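ホーム　ノート　セル別　部品棚　手順　ログイン
検索 キーワードを入力 すべてのノート

セル2(Nevura 双腕)整備メモ
2026年9月8日

朝から左腕。先週から手首回すたびにグリッパの通信が一瞬切れる件。ログだと「grip_L timeout」が73回。右は0。右が0なのでソフトではないと思う、まずケーブル側から。

電源落とす前に現状の姿勢を保存。Stelturaの画面、姿勢保存のボタンが二つあって(ポーズ/スナップ)、欲しいのはスナップの方。ポーズだと指の開度が入らない。7月に一回これで間違えて、復帰のとき指が全開で起き上がってトレーを引っかけた。以後スナップだけ使う。ポーズは消してほしいが消せないらしい。

左腕ケーブル。
・グリッパ側コネクタ、手で押しても動かない。ロックかかってる
・途中の束ね、緑のバンドのところ。きつい。バンドの下で線がほぼ動けない
・ベース側は余りすぎ。机に垂れてる

つまり余長はあるのに、手首側に回ってない。バンドで止まってる。手首を端まで回すと、バンドからコネクタまでの間だけで全部引っ張る格好になる。そりゃ切れる。

バンドをいったん外して、手首を端から端までゆっくり手で回しながら線の出入りを見る。いちばん引かれる姿勢で少しだけたるみが残るところに印。そこで留め直し。締めは指で線を押して滑るくらい。強く締めるとまた同じことになる。

手で回すときはブレーキ解除してから。解除すると肘が落ちるので片手で前腕を支える。一人でやるなら肘を机に預けた姿勢にしてから解除。今日は一人だったのでそうした。
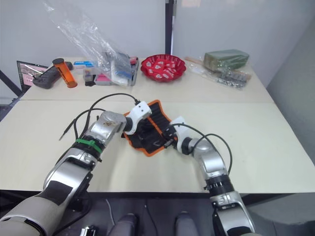
留め直し後、無負荷で手首の往復。速度30%から。100%まで上げてtimeout出ず。ただ無負荷で出ないのは前からそうなので、あてにならない。布を持たせて引っ張り合いさせると出る。

ツールロールの課題(黒にオレンジ縁のやつ)を使う。二本の腕で端をつまんで広げる→寄せる→広げる。布物は毎回形が違うので手首がよく動く。試験には都合がいい。固い箱だと手首がほとんど動かず何も再現しない。

その前に指。

指パッド。Lamraniの替えパッドに交換するつもりだったが、箱の中身が前の型。厚みが違う。前の型を無理に入れると閉じ原点がずれる。右だけ替えて左は旧のまま、みたいな混在はやらない(前にやって把持力が左右で合わなくなった)。今日は交換なし、清掃のみ。
・エタノールで面を拭く。こすらない、押さえて離す
・溝の繊維くずはピンセットで。黒い糸がけっこう出た。布物やると必ず溜まる
・取付ねじ増し締め。左の内側が緩んでた。あとは大丈夫
・ねじ止め剤は塗ってない。次の交換で塗る

パッドの発注、Fanari経由。型番を間違えないように棚の札を書き換えること。札に旧型番が書いてあるのが原因だと思う。

閉じ原点の取り直し。
Steltura → 保守 → グリッパ → 原点。何も挟まずに閉じる。左右別々に。両方同時に選べるけど、同時にやると片方の値がもう片方に書かれることがある(2回見た)。別々にやる。
左 前回との差が大きい。ねじの緩みの分か?
右 ほぼ変わらず。

取り直したあと一度電源を入れ直さないと、画面の値だけ新しくなって実際の動きは古いまま。これ手順書に書いてない。書く。

手首カメラ。
グリッパのねじを触ったので手首カメラの位置も見直し。カメラは指と同じブラケットに乗っているので、ねじを締めると向きが少し変わる。指先が視野の左右下の隅に両方入っていればよし、片方だけ大きく入るなら傾いてる。あとはピント。机の縁の線がはっきり見えるかで判断してる。

露出は自動を切って固定。白い机なので自動にすると、机が視野に入った瞬間に暗くなって机の下が潰れ、外れるとまた明るくなる。学習データとしてはこれが一番困る。固定値は16。単位は知らん。Stelturaの設定画面にそう出る。

固定にしても机の下側は暗いまま。これは別にいい、作業面が見えればいいので。
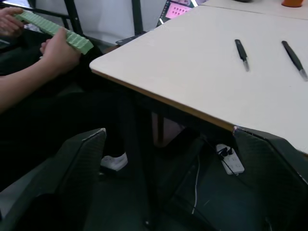

カメラのケーブルも手首を通っているので、さっきの束ね直しの影響を受ける。グリッパ線とカメラ線を一緒に束ねるか分けるか。分けた方がいいとは思うが、通す場所がない。今回は一緒。ただしカメラ線の方を外側にした。細いので内側に入れると太い方に潰される。

床の配線も見た。タップは机の下、腕の電源とは系統を分ける。ノートPCの電源をうっかり腕側に挿すと、非常停止で画面ごと落ちるおそれがある。バッテリーがへたってるPCだと本当に落ちる。今日は確認だけ、挿し替えなし。コードは足で引っかけないように奥へ寄せる。

頭のカメラ。触ってない。触ってないけど校正ボードで一応確認、誤差は前回とほぼ同じ。ボードを出しっぱなしにしないこと。

机の高さ。手前の机と奥の机の継ぎ目に段差があると布が引っかかる。指で撫でてわかる段差なら調整。今日はよし。奥の机は腕を届かせない設定にしてある(Steltura側の作業領域で切ってる)ので、奥に物が置いてあっても当たらない。とはいえ作業領域は手首中心で判定しているらしく、指先の分ははみ出す。継ぎ目ぎりぎりには物を置かない。コントローラは奥の手前寄りに置きがちなので特に。

負荷試験。
ツールロールを中央に置いて、遠隔で端をつまむところまで持っていき、そこから往復を自動で。
1周目 つまみ損ね、左。布が二枚重なってるところをつまめず滑った。整備とは関係なし、位置の指定が悪い
2周目 OK
3周目 OK
そのあと連続。118往復で止めた。timeoutなし。

前は同じ条件で20往復もすれば必ず1回は出てたので、直ったと言っていい気がする。気がするだけなので、明日もう一回、電源入れた直後の状態で回す。ケーブルは温まる前の方が硬い。

工具が入ったままのロールだと重さが片側に寄る。空のロールとは手首にかかる力が全然違うので、試験は入りの方でやること。空だけで合格にしない。ポケットに浅く挿した工具は往復中に抜けてくるので、奥まで挿してから始める。

つまむ位置のメモ
・縁のオレンジのパイピングごとつまむと滑りにくい
・角はだめ。布が折れて逃げる
・ポケットの縫い目の上は厚いので、把持力を一段上げる
・左右で高さが違うと垂れた側のフラップが机の縁に当たる。持ち上げる前に左右の高さをそろえる

把持力の設定は両方とも900。前は左だけ上げてあった。誰が上げたか不明、たぶん左のねじが緩んでて滑るのを力でごまかしてたんだと思う。ねじ締めたので元に戻した。滑るようなら力を上げる前にまずねじを見ること。力を上げっぱなしにするとパッドの減りが早い。

温度。左手首のモータ、終わったあと触って右と同じくらい。前は左の方が明らかに熱かったので、ケーブルの引っ張りに逆らって回してた分もあったのかも。数字は取ってない。次は取る。

右腕もついでに余長を見た。肘から手首までの弧が大きい。今のところ問題は出てないが、内側に曲げたとき左腕の指に引っかかりそうな位置を通る。布を広げる動作で両腕が寄るときが危ない。左みたいに締めるのは避けたいので、肘のところで一度受けるクリップを付けたい。印刷で作るか、部品棚に使えそうなのがあるか。
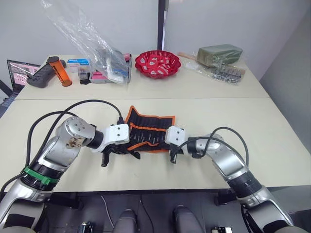

Adel Fawzy　右のクリップは待ってほしい。肘で受けると手首まわりは楽になるけど、今度は肘を深く曲げたときにベース側から引かれる。去年セル1で同じことをやってベース側のコネクタを曲げた。付けるなら完全に固定しないで、線が中を滑るリング型。内径は線の倍くらい見ておいて。あと左のバンド、印の位置を写しておいてくれると助かる。次に誰かが締めすぎたとき戻せない。

→了解。リング型で描いてみる。バンドの位置は肘の継ぎ目からの距離を測ってセルの表に書いておく。印はペンなのでエタノールで拭くと消える、テープに変える。

Adel Fawzy　閉じ原点が左右入れ替わって書かれる件、こっちでも一回見た。同時に選んだときだけなのは同じ。Stelturaの更新で直ったと書いてあるけど、うちのセルはまだ入れてない。入れるなら先にスナップを全部書き出してから。更新で消えるかどうかは未確認。

→更新は今週はやらない。左の件が落ち着いてから。いま入れると、timeoutが出なくなったのがケーブルのせいか更新のせいかわからなくなる。

残り
・電源投入直後の負荷試験、入りのロールで
・手順書に追記:原点のあと電源入れ直し、左右別々に
・Lamraniパッド、型番確認してFanariに連絡。前の型は返品できるか聞く
・棚の札
・取付ねじのねじ止め剤(パッド交換のとき)
・左右の手首モータの温度記録
・右肘のリング、図面
・grip_Lのログ、束ね直しの前後で分けて保存しておくこと。混ぜるとあとで数えらない

終了時の姿勢は両肘を机の手前に下ろした休止姿勢。ブレーキ有効。非常停止は押した状態で帰る。

前のノート　次のノート　一覧へ戻る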